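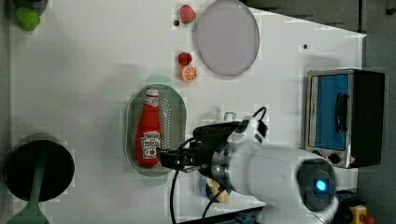 The viscosity of tomato ketchup falls as shear rate rises, and this report measures how far that drop depends on storage temperature. A red ketchup bottle lying on its side, cap closed, keeps its contents in place until the wall stress passes the yield point.

Courses > Food Science > Student Reports

Aranka Kovács and Dinesh Varma, 8/16/22

We tested 12 samples on a Tostance rotational viscometer. Each sample rested for 168 hours before testing.

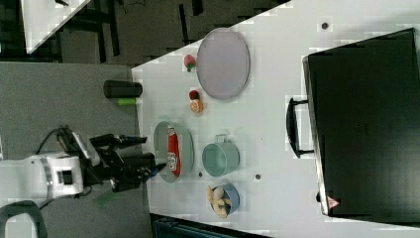

Readings at the lowest speed were the least repeatable — wall slip is the likely cause. The cold samples gave a mean of 1110 mPa·s at 65 rpm.
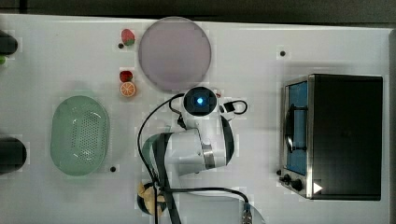 Slip could be reduced with a vane spindle. Raw data are in Appendix B.

We use cookies to improve this site. Accept | Settings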